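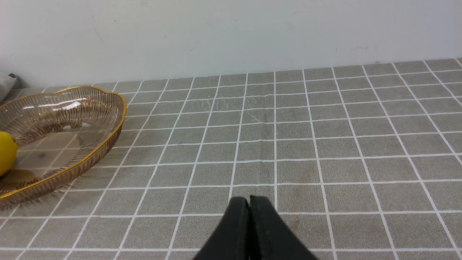
One of the packers on the late shift wanted to know, before we had the first arm out of its crate, whether it would be getting a locker.

Start with that. Wait for the laugh. If there isn't one, move on fast, because this is the friendliest part of the talk.

The question went into the minutes as "facilities query." It was really about space, and who gets it, and it was a better question than anything on my rollout plan. The arm did not get a locker. It got the corner by the window where people used to eat their sandwiches.

WHO WE ARE (keep short, they have the program)

Tadmont packs gift hampers and fruit boxes. Glassware, fruit, jars, ribbon. Two lines, one loading dock, one microwave. Samora sold us the arms. Chow did the integration, meaning Chow came in October with laptops and left when the laptops were satisfied. I run operations, so I signed for all of it.

Say clearly: we're a small shop. If anyone here has a thousand robots they may want to go get coffee now.

WHAT WE THOUGHT WE WERE BUYING

Read the line from the proposal. "Frees staff for higher-value tasks." Pause. Ask the room for a show of hands: who has this sentence in a proposal of their own? Everybody will put a hand up. Ask who has a list of the higher-value tasks. Enjoy the quiet.

Our list, when we finally wrote one, had 14 items. Eight of them were sweeping.

THE FRUIT PROBLEM

A lemon is a fairly cooperative object. It's bright, it's firm, it doesn't have a handle. Put it in a tinted glass bowl and it becomes a negotiation. The arm has to decide where the bowl is, and glass does not give it much help, especially under ceiling lights. A scalloped rim makes it worse. Our customers adore a scalloped rim.

The people on the line had known for years which bowls were trouble. They had names for them. I won't read the names. None of that was in the product database, where every bowl is a height, a width and a price.

So the best packers we had spent the first month standing next to a machine, telling it things. They were good at it. They were also still on packer pay, and they brought this up.

(Do not rush this. It's the part people email me about.)

WHAT CHANGED, IN ORDER OF HOW MUCH I HEARD ABOUT IT

The radio. You can't have it as loud near the cell because people need to hear the stop tone. I expected complaints about job security. I got complaints about the radio, and then, once we had sorted out the radio, complaints about job security.

Talking. The old line was shoulder to shoulder. The new layout puts the arm between two stations, and the two people on either side of it used to talk all day. Output at those stations went up a little. So did requests to transfer.

Wrists. Fewer sore ones. I want to be fair to the thing. The repetitive lifting is down and the older packers say they notice it at home.

Blame. A dropped bowl used to belong to somebody. Now it belongs to a ticket. The tickets go to Chow, and Chow replies with a link to an article.

Breaks. The arm doesn't take them, and for a while the schedule quietly assumed that the people near it wouldn't either. That was my schedule. We fixed it after a short meeting in which I did very little of the talking.

VESTER

Vester is our second site, an hour up the road. They went second and had it easier. They asked the packers to choose which boxes to automate, and the packers picked the dull, square, heavy ones. No glass at all. It took an afternoon with a whiteboard. I had a consultant's report that took most of the summer and recommended glass.

Training on the cell is a pay grade there now. It is at our place too, as of this spring. If you write down one item from this talk, write that one, and take it to whoever approves your budget before you go shopping for arms.

IF THERE'S TIME

Story about the ribbon. Skip if the moderator is standing up.

QUESTIONS I USUALLY GET

Did anyone lose their job? No layoffs. Two people left and we didn't replace them. Say both halves. Someone will spot it if you only say the first.

Would I do it again? Yes, with square boxes.

Where do people eat now? Still working on it.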